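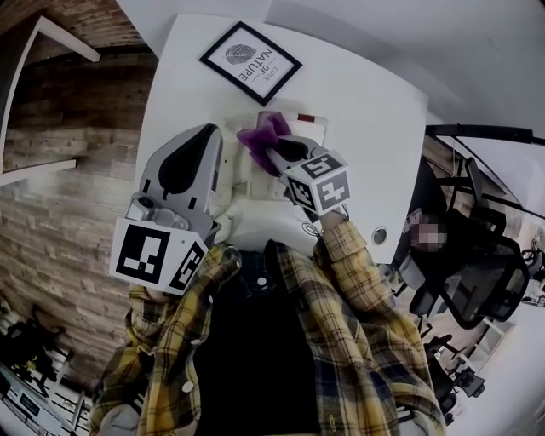
Week 4: Tools, bodies and the word "extension"

Read before the session: Galli, chapters one and two. Skip the preface, it oversells.

The claim we are testing

Viola Galli argues that a tool used long enough stops being an object and becomes part of the user. You will have met this idea before, usually with a blind man's stick attached. It is a pleasing idea and it gets far too easy a ride. My own view is that "part of" is doing three or four jobs in her first chapter and she never says which one she means.

Possible readings:
- The user stops noticing the tool. (So what? I don't notice my chair.)
- The user feels things at the far end of the tool.
- The user would be harmed, in some bodily sense, by losing it.
- The user and tool should be counted as one thing when we hand out praise or blame.

These come apart. A good answer in the essay will keep them apart.

The Hestley workshop case

Galli leans heavily on the Hestley letters of 1906, in which a glove cutter writes that his shears "know the leather". She takes this as a report of experience. Read the whole letter. He is asking for more money, and a man asking for more money has reasons to say his skill can't be taught to someone cheaper.

The Jinar survey

Chapter two cites a postal survey of craft workers: 4000 forms sent, 3383 returned. That is a remarkable return for a form of that length, and I would like to know how it was managed. Note also the wording of the main item, which asks whether your tools "feel like a part of you". What would a person who disagreed have ticked? There was no box for "I don't know what this means".

Vieira's reply

Vieira says the talk of merging is a figure of speech that got promoted. I think this is mostly right, though it doesn't deal with the second reading above, and Vieira rather hurries past it.

For the seminar

Bring one sentence from Galli that you think is plainly false, and one you can't make false however hard you try. The Gorkden extract is optional and badly scanned.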